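Polus College of Home and Textile Studies
Unit 5: Laundering, sorting and storing household fabrics
Handout for session 2

Read this before class. The reading from last session (fiber types) is assumed.

Why sorting comes first

Most damage to household fabrics happens before the washer is switched on. Loads get mixed, pockets stay full, and zippers are left open to catch on knits. Sort by color, then by weight, then by soil level. In a small household it may not be practical to make that many piles. If you have to drop one, drop soil level and pretreat the dirty pieces by hand.

Color

Whites and very pale pastels go together. Mid-tones such as lavender, sage and light blue can share a load with each other but should be kept away from new dark items for the first few washes. Reds and deep purples bleed the most. Test a new piece by pressing a damp white cloth against an inside seam. If color comes off, wash it alone in cold water.

Weight

Towels and denim are heavy when wet and will rub against lighter cloth. They also hold water longer, so a mixed load comes out of the dryer with the thin things overdried and the towels still damp.

Water temperature

Cold water is enough for lightly worn clothing. Use warm for sheets and everyday cottons. Use hot for kitchen cloths and for bedding after an illness, if the care label allows it. The label always wins over this handout.

Detergent

Measure it. Too much detergent stays in the fabric, makes it stiff and holds on to odor. Hard water needs more than soft water. Students living on the Skendthorpe side of town have hard water and should follow the upper line on the cap.

Wrinkles

A wrinkle is set when fibers cool or dry in a bent position. Cotton and linen crease easily — polyester much less so, unless it gets hot. Take the load out promptly, shake each piece once, and lay it flat or hang it. Cloth left bunched up on a floor or counter will need pressing later.

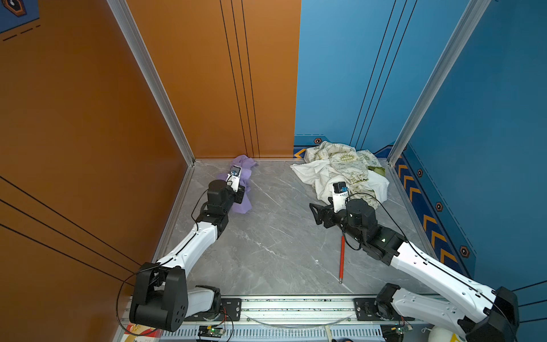
Folding

Work on a clean, smooth surface larger than the piece. Spread the cloth fully before the first fold and match corners, then smooth from the center out. Fold in half lengthwise, then in thirds. Put the folded edge toward the front of the shelf so that one piece can be taken without pulling the stack apart.

Storage

Fabrics must be fully dry. Avoid plastic bags for cotton and wool. Refold stored linens along different lines twice a year.

For next session

Bring one item with a readable care label and your notes on pages 14 and 15 of the workbook. We will start with stain removal.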